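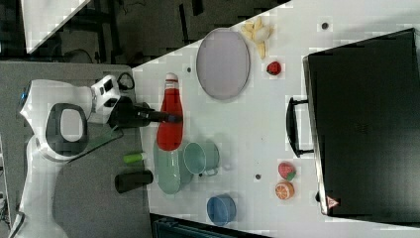 How Does a Robot Pick a Hand?

Hold up your hand and wiggle your fingers. You have five of them, plus soft skin that can feel a grape getting squishy. Most robots get two fingers and have to make do.

I test robot hands for a living. The grown-up word for one is a gripper, and my favorite part of the job is that the test table is full of toy food. Strawberries, bananas, an orange slice, cups, a mug, and a red ketchup bottle that gives me more trouble than everything else put together!

Why ketchup? Try this at home with an empty squeeze bottle. Lay it on its side and pick it up with one finger and your thumb. Grab it near the neck and the fat end swings down. Grab it in the middle and it stays nice and level (mostly). A robot has to work that out too, and it has to do it using cameras for eyes.

So I run a contest. Every gripper gets the same toys and the same 100 tries. The first one I tested had smooth fingertips, and we called it Skokton. The second had bumpy fingertips, like the bottom of a sneaker, and we called it Brultar. Both of them had to go after the bottle, over and over, while I sat there with my clipboard and a cheese sandwich.
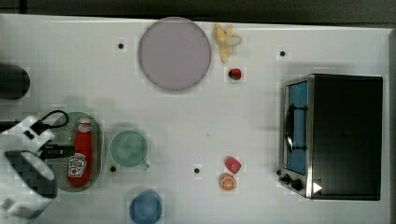
Napaporn Paisan thinks I should stop fussing over fingertips, and told me that a robot that looks from the wrong spot will miss with any fingers you give it. Fair point! We tried that next. A camera looking straight down is great for finding where a toy is, but it's bad at telling how tall the toy is. A camera near the gripper gets a close look, but then the gripper itself can block the view. You can test this by holding your hand in front of your nose and reaching for a spoon.

Then there's the controller, the part that tells the arm how to move. A fast one saves time but might bump a cup. A slow one is gentle, and I eat a lot more sandwiches.

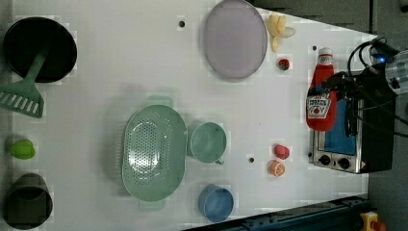

Ketchup bottle, toaster oven and gripper on the test table.

Want to run your own contest? Find kitchen tongs, two spoons and a clothespin. Pick five toys, give each tool ten tries per toy, and write down every drop. Next on my list is squeezing more softly, and for that I'll need another 100 tries and a fresh clipboard.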